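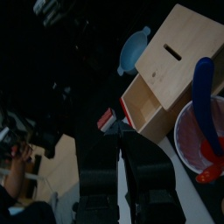

Régis Texier
Friday, January 10, 2025

I've been putting cash aside by hand for a year now and a few people asked how it went, so a short thread.

I started last January after the boiler went. The repair wiped out what I had in the current account and I ended up paying for food on a card for 2 months. I didn't want to do that again.

The plan was dull. Every Friday I took £60 out of the machine on the way home. That was for food, bus fares and anything I bought out and about. Whatever was left the next Thursday night went into the house fund.

Rent, gas, electric and phone all stayed on direct debit. I wouldn't try to do those in cash. Most firms charge you more for it anyway.

First few weeks were bad. I ran out by Tuesday more than once and ate a lot of pasta. I'd had no idea how much was going on sandwiches at work.

By April I'd stopped running out. Some weeks there was a tenner over, some weeks just coins. I banked it at the end of each month so it wasn't sitting in the house.

I did try an app first. Thevar rounds up what you spend and moves the difference to a pot. It worked fine but I kept moving the money back out, which takes seconds. Walking to the bank and queuing takes longer, and I'm lazy.

Someone asked about Fliltar as well. I've not used it. My sister has and she likes the charts.

Things that were a pain: the branch in Hiltorlow closed in summer, so paying in now means the Post Office. The café near work went card only. Parking at the hospital is card or phone, no choice. I kept a note of those and took them off the next week's cash.

Coins are a nuisance too. The Post Office wants them bagged by type and it has to be a full bag. I ended up using the small change on the bus, where the driver doesn't mind much.

The total came to around 6 hundred by Christmas. Not a fortune, but it would have covered the boiler with a bit left.

I'm carrying on this year with the same amount, even though food has gone up. I'll see in spring if it needs changing.

If you're on a tight week already this won't find you money that isn't there. It showed me where mine was going, and that was lunch.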